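I got to the field in Moya a little before 11 on Saturday, which I thought was early, and the girls' flag football coach had already been there long enough to paint both end zones and get a stripe of white across her left shoe. She waved me over with the paint can. I'd asked for twenty minutes. We ended up talking until her players started showing up with their mouthguards hanging out of their mouths.

For those who haven't followed it, Moya is in its second season of flag and just beat Estotard on the road, 20-18, on a two-point try with no time left. I wasn't at that one (I was covering a cross country meet, and yes, I'm still mad about it), so I made her walk me through the whole thing.

"We only had one play left that we hadn't shown them," she said. "We'd run it in practice maybe twice that week and dropped it both times. So I called it, and my quarterback looked at me like, really? That one?"

It was a reverse to the center, who'd never scored before in any sport. She caught the ball against her stomach with both arms and fell over the line. Estotard's coach wanted a flag pull at the one. The officials talked it over for what she swore was ten minutes and gave it to Moya.

"I couldn't look," she told me. "I was facing the parking lot. I found out from the noise."

She's a soccer person by background, and she still says "pitch" when she's tired. She had never coached football of any kind when the school asked her. I wanted to know how she learned it, and she laughed at me!

"I watched the boys' JV team from the bleachers for a month and wrote down every word I didn't understand. I had four pages. Then I found out half of it doesn't apply, because we don't block."

Last year they won one game. She had 11 players on the roster, and one of them was also in marching band, so at halftime she'd run off, play the clarinet and run back. This fall there are more than twice that many, and the crowd has grown too. The opener drew 150 people. The Estotard game had 700, most of them rooting for the other side.

"It was so loud that my hand signals were no good either, the girls were all looking at the stands," she said. "We've worked on that. I bring a speaker now and play crowd noise off my phone. The neighbors love me."

Next up is Lultis, and that's the big one. Lultis hasn't lost since the league started, and their stadium holds 2000. I asked if she had anything left in the playbook after spending the reverse.

"I've got something," she said, and then she wouldn't tell me another word about it, even with my recorder off. I tried twice.

What she did want to talk about was her defense, which gave up three long touchdowns at Estotard, all on the same side of the field. She thinks it's footwork. Her corners turn their hips too soon, and a fast receiver is gone before they can reach for the flag, so they've been doing backpedal drills until everybody hates her. 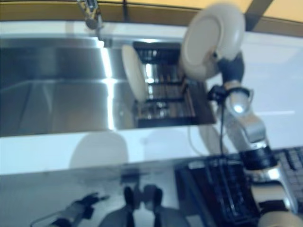
She figures they've got four more practices to fix it before the bus leaves for Lultis, and she'd already moved one of them to the morning so the band kid could make it. Then somebody threw a ball that landed in the wet paint, and she was off across the field, yelling.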